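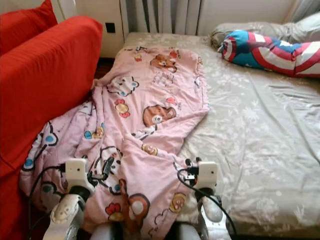
Pink blanket on the bed, red cushions beside it

Teneck suspends the Numum transit accord: discussion thread
Board: Foreign Affairs and Security > Border Questions

Bhatt_Jyoti (moderator)
Members are asked to keep all discussion of the Teneck announcement in this thread. Duplicate threads opened since Sunday have been merged. The usual rules apply: give the source of any quotation, mark opinion as opinion, and do not post the home addresses of officials.

For those who have not followed the matter, the facts as I understand them are these. The government of Teneck has suspended Article 13 of the transit accord with Numum. That article allows residents of the border districts to cross at the Prukolthorpe bridge without a visa. Foreign Minister Vojtěch Gajdoš told parliament that the measure was temporary and was needed after the exchange of fire near the bridge in January. Numum has recalled its ambassador, Jarmila Štefanec, for consultations and has said that a one-sided suspension amounts to withdrawal.

The text of the accord is in the board library.

upland_clerk
I wish to thank the moderator for the summary. I would add one point of procedure. Article 13 can be suspended by either party with 10 days of written notice. Mr. Gajdoš gave notice to parliament. Whether he gave notice to Numum is a separate question, and his office has declined to answer it.

meridian_desk
upland_clerk wrote: "Whether he gave notice to Numum is a separate question"

The minister's statement says that "the other party has been informed." I would take that as an answer.

upland_clerk
It is an answer to whether they were informed. The accord asks for notice in writing. A telephone call to the embassy at 11 p.m. informs people very well and meets no part of the requirement.

P_Vlcek
I served in the border administration at Prukolthorpe for a number of years and would like to describe the practical effect, which both capitals seem to have overlooked. On an ordinary working day 899 persons were registered on the bridge in the morning hours. Most were going to the cannery on the Numum side or the hospital on the Teneck side. These are the same families, in many cases. A visa application must now be made at the consulate in the capital, which is a full day away by bus.

I do not take a position on the security question. There was shooting in January, and a government must respond to shooting. I do say that the persons who fired did not come over the bridge with a district pass in hand.

meridian_desk
With respect to Mr. Vlček's service, his last sentence cannot be known at this stage. The inquiry has not reported. It is entirely possible that passes were misused, and Teneck is within its rights to close the crossing until it finds out.

P_Vlcek
I accept the correction. I should have written that no evidence of it has been published.

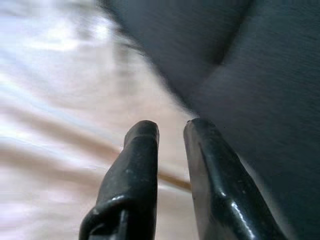
Black gripper fingers, close view

quiet_annex
Members may wish to read the opinion by Ľudovít Jurčo in the Rusnák Review, which argues that the suspension has little to do with the bridge. His view is that Teneck wants to reopen the water-sharing chapters before the accord comes up for renewal, and that Article 13 is the easiest piece to take off the table first. He points out that the government moved 300 additional guards to the upper valley, where the reservoirs are, and sent none to Prukolthorpe itself.

I found the argument persuasive on the water and weak on the timing. If this had been planned long in advance, the notice would presumably have been prepared properly.

meridian_desk
Mr. Jurčo has predicted a water dispute every spring. The upper valley is also where the hills overlook the road. A military planner would send guards there for reasons that have nothing to do with reservoirs.

upland_clerk
Both readings are open. I would only ask that we not treat the deployment as proof of either.

On the risk of escalation, I am more concerned than I was last week. The recall of Ambassador Štefanec removes the one person who was trusted by both foreign ministries. The military hotline has an officer on each end who may confirm a time and a map reference, and that is the limit of their authority. If there is a second incident at the bridge, a political decision will have to pass through newspapers.

north_reading_room
I disagree with upland_clerk on this. A recall for consultations is a mild step. Numum did not expel anyone, did not close its own side of the bridge, and did not take the matter to arbitration, although the accord allows it to do so. These are the actions of a government that expects to be talking again within the month. I would also note that the tone of the Numum statement was much calmer than that of its newspapers.
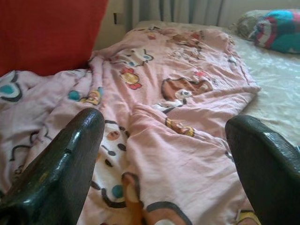 My concern lies with the domestic side. Mr. Gajdoš leads a coalition with a very thin majority, and his junior partner campaigned against the accord. Having suspended one article, he may find that his own benches will not let him restore it. Temporary measures of this kind have a habit of being renewed quietly in committee. I would suggest that members watch the parliamentary calendar in Teneck more closely than the statements of either ministry.

P_Vlcek
I agree with north_reading_room about the calendar. I would ask what is to happen to persons who were on the wrong side when the order took effect. A former colleague tells me that the post has received no instruction on returning residents and that the decision is being left to the shift supervisor. That is unfair to the residents and to the supervisor.

quiet_annex
Is there a provision for hospital patients?

P_Vlcek
Article 14 covers emergencies and has not been suspended. It requires an ambulance. A person traveling to a scheduled treatment on foot is not covered.

meridian_desk
I have defended the suspension here and continue to do so, but I would support an exemption for scheduled treatment. It could be done by ministerial order and would cost Teneck nothing in security terms.

Bhatt_Jyoti (moderator)
Two posts have been removed for remarks about the nationality of another member. The members concerned have been written to.

I have asked the library team to place the full text of Article 14 beside Article 13 so that both can be consulted together. The thread remains open. Please post any official notice on returning residents as a new reply, with the source, and do not edit it into an earlier post.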